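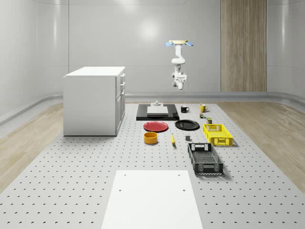 Why does my Kevodia background job stop after 700 records?
The default commit block is 700. If the variant has no restart flag the job ends after the first block and the log still says finished. Set the flag in the variant, save, reschedule. Old variants don't pick it up on their own.

Can I change the block size?
Yes, up to 3,000. Above that the lock table fills up and other users start shouting. We run 593 on the test client, no deep reason, Ferhat Gündoğdu set it in April and it works.

Print this page

Job runs fine in development, dumps in production. Why?
Nearly always the number range. Ranges are not transported with the request – you have to maintain them by hand in each system. Check the interval first, then authorisations for the batch user. 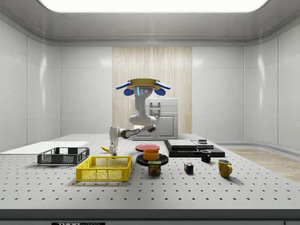
If both look OK, compare the variant. Somebody may of changed it directly in production and the next transport won't overwrite it.

What is message 146?
Target table is locked by another run. Wait, or look for a dead session and end it. Don't delete the lock entry while the job is active, you will get half-posted documents.

Does this apply to the Dremetti add-on?
Mostly. Dremetti has its own sheduler so the restart flag sits under job settings, not in the variant.

Who do I ask for batch user rights?
Hadiza Yusuf. Send client number and job name, nothing else needed.

E-mail this page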